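Why Is White White and Black Black?

Tags: Light and Color, Ages 8 to 11

Light from the sun looks as if it has no color. It is a mixture of many colors, and each color has its own wavelength. A wavelength is the distance from the top of one wave to the top of the next. Light waves are so small that they are measured in nanometers. One million nanometers fit into one millimeter.

Red light has the longest waves that most people can see. They measure up to 700 nanometers. Violet light has the shortest. The other colors lie between these two.

What happens when light hits something?

Three things can happen. The light can bounce off, which is called reflection. It can be soaked up, which is called absorption. Or it can pass through, as it does with window glass. Most objects do a mixture of these.

A ripe tomato absorbs most of the green and blue light that reaches it and reflects the red. The red light travels to your eye, and you see a red tomato. In a dark cupboard the tomato reflects nothing – there is no light to reflect.

White, black and gray

A white surface reflects nearly all the colors in about equal amounts. A black surface absorbs nearly all of them. Gray is in the middle: it reflects part of every color and absorbs the rest.

Absorbed light does not vanish. Its energy warms the object. A black car parked in the sun in July gets hotter than a white one parked beside it. In hot countries many houses are painted white for this reason.
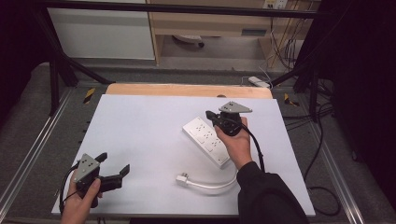
White, black, gray and tan surfaces under the same light.

Why is a mirror not white?

A mirror also reflects nearly all the light. The difference is in how it does so. A mirror is very smooth, so the light leaves in an orderly way and you see a picture of yourself. White paper is rough when seen through a microscope. Light leaves it in every direction – this is called scattering – and no picture forms.

Try it

Put one ice cube on white paper and one on black paper. Use cubes of the same size. Leave both in bright sunshine and write down which melts first.

Words to know: wavelength, reflection, absorption, scattering

Contact Skarnel Science Pages | © Skarnel 2020 | Back to top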